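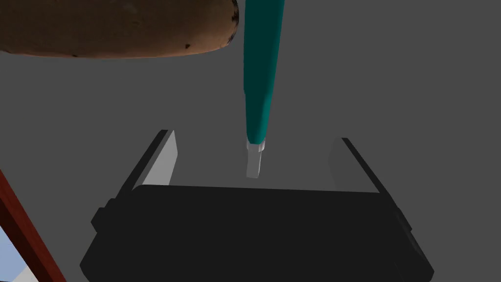

Slide 1. Simulated view along the gripper, fingers open, with the teal marker between them.

Speaker notes: Gesten project, grasping thin objects in simulation

Good afternoon. This talk reports on one part of the Gesten project, carried out at Clodirton. The question is how far a grasping policy trained only on rendered images can be trusted with long, narrow objects.

Leave slide 1 up while the method is explained. Point out the open fingers and the white tip of the marker.

Method. The policy, named Cuervo, receives the view from the wrist and the finger opening. It receives no depth data. Training took place in our simulator, Patau, on 600 scenes. Object positions, lighting and surface colours were changed from scene to scene. Testing used 14 objects kept out of training, six of them long and narrow.

Result. When the fingers closed straight from the first estimate, 35 per cent of attempts on the narrow objects failed. Most failures came from closing too early, with one pad meeting the object well before the other. Adding a short centring step before closure reduced these failures. The full table is in the handout.

Pause for questions on the table.

Limits. Contact in Patau is simplified, and soft objects are treated as rigid. The results should not be read as a claim about physical hardware. Trials on the bench are planned for April.

Next slide: the centring step.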